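The Drestora Estimate 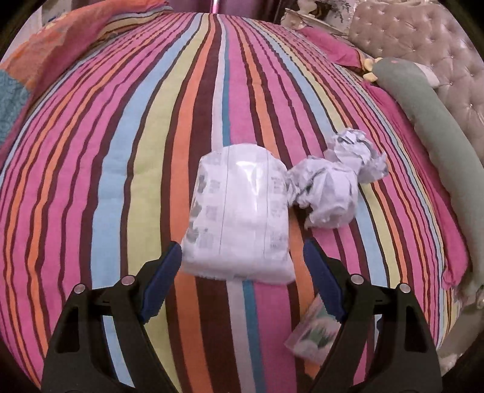
Page last changed: 16 Jan 2024

The request for additional equipment was received by the Planning Office of the Drestora Institute in the usual form, signed by Lilla Hegyi and countersigned by Hatem Berrada. It asked for 13 hand-held grippers, with spare finger pads, for the recording of household tasks. The sum was stated on the second page and was larger than the sum on the first.

Meriem Ezzat, who examined all such requests before they went upstairs, returned it with a note. The applicants were asked to show that the existing tools were in full use, and to say why the bedroom was listed as a place of work.

Mrs Hegyi replied in person. She was a tall woman who disliked offices, and she remained standing.

"The bedroom is where people leave things," she said. "If the machine is to clear a bed, somebody must first clear a great many beds with the tool in hand. We cannot do it all in a laboratory with wooden blocks."

"The Institute owns wooden blocks," said Miss Ezzat. "They were bought in quantity."

"They were. I have no complaint against them."

It was agreed that Miss Ezzat should attend a session and form her own view. The Institute had the use of a house at Fumholm for this purpose, under an agreement that ran until the end of February, and she travelled there by the early train with the request in her bag.

The bedroom was on the upper floor. She had expected something plain and was met by a striped bedspread in pink, orange and maroon, a buttoned velvet headboard, and a long green plush bolster with a yellow tuft at one end. A package in white plastic wrapping lay on the bed, with two balls of crumpled paper against it. Dong-hyun Seok had the gripper. He opened its black fingers, brought the blue pads towards the package, and stopped.

"It is the wrapping that gives trouble," he told her. "It slides and it creases. The paper is easier, but one must not crush it further."

"Does it matter if the paper is crushed? It is rubbish."

"It matters to Mrs Hegyi."

He closed the fingers, lifted the package and placed it in a box by the door. Then he took it out again and put it back on the bed. Miss Ezzat watched him do this until noon. She wrote down the time taken by each attempt, and also the time during which the tool lay idle while its pads were changed. The second figure surprised her. The pads came from Retano, in sets, and a worn set put the whole tool out of service until another could be found. There was one spare set in the house. Mr Seok kept it in his coat.

Over lunch she asked him how many grippers he could use at once.

"One," he said. "I have one hand for it. The other I need for the stairs."

"And the others who work here?"

"There is Štěpánka Zeman, in the kitchen. She has one also."

"The request is for 13."

Mr Seok considered his soup. "I believe Mr Berrada was thinking of the future," he said.

She wrote her report on the train home. She recommended that the Institute buy four grippers in the present year and 48 sets of pads, the latter to be held in a locked cupboard at Fumholm with a book for signatures. She recommended that the remaining nine be considered again when the Harawira building was ready to receive them. The saving came to 1,633 on the applicants' own prices, and she set out the sum in full so that it could be checked.

Under the heading "Suitability of Premises" she paused for some time. She thought of the stripes, and of Mr Seok setting the same package down on them with great care, and of the blocks in their cartons in the basement store.

She wrote that the bedroom was a proper place of work and that no change to its furnishings was advised.

The report was accepted. Mr Berrada asked that his disappointment be recorded, and it was recorded. Mrs Hegyi sent no reply, but when the first delivery of pads reached the Planning Office by mistake, she came down to collect it herself, and on that occasion she took a chair.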